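How a Robot Arm Gets Its Checkup

At the workshop in Sullthorpe there is a robot arm called Briem. It picks things up from a table and puts them down again. Before it starts work each morning, someone has to check it over. Most days that person is Renji Shimada.

Renji begins with the fingers. Briem has only two, and they have to do the job of a whole hand. They open wide, then close on whatever is between them. A small camera near the wrist looks along the fingers, so Renji can check them on a screen without bending down.
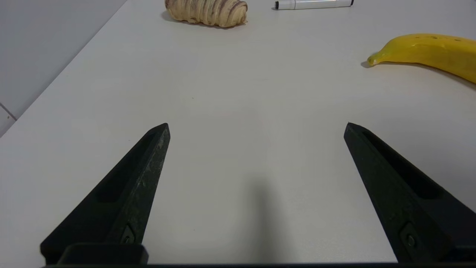

Briem's fingers, wide open. Look for the pale scratches on the left one.

Scratches are normal. Fingers rub against tables, cups and each other. A few marks do no harm, but a deep groove or a chip can make a finger slip. When that happens, Renji takes the finger off and puts on a new one. The job takes 14 minutes if all the tools are in the right drawer.

Next come the screws. A robot shakes a little every time it moves, and shaking can slowly loosen a screw. Renji tests each one with a small screwdriver — just a gentle turn, because too much force can crack the part around it.

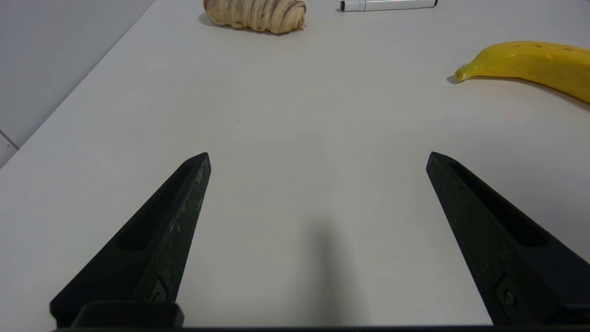

There is a small screw near the bottom of each finger.

The table gets a wipe too. Crumbs and grit can stick to the fingers and scratch them more.

After that it is time for a test. Unnur Overgaard, who runs the workshop, keeps a box of things for Briem to practice on. Hard things and soft things need different kinds of grip. A plate keeps its shape when you squeeze it. A bath pouf squashes flat, so the fingers have to close much farther before they hold it.

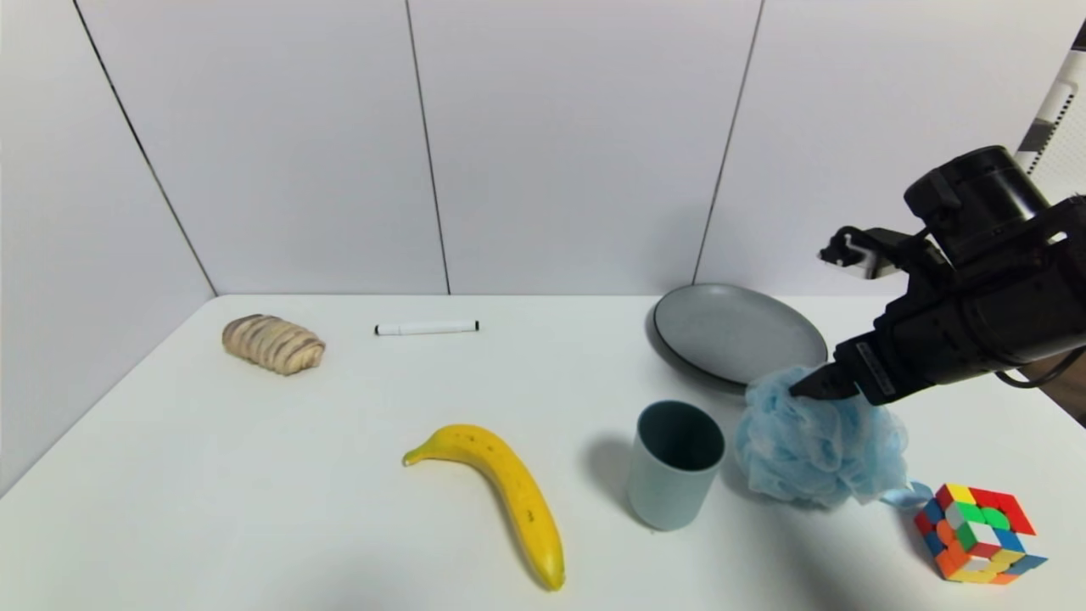
Renji writes the result of every test in a notebook. The one he is using now has nearly 70 pages filled. If Briem drops the same object three times, he stops and goes back to the fingers and screws.

The last job is the cable. It must have enough slack to let the arm turn, and it must not rub on anything. Renji moves the arm slowly from side to side and watches the cable the whole way. Then he signs the page and Briem can start work.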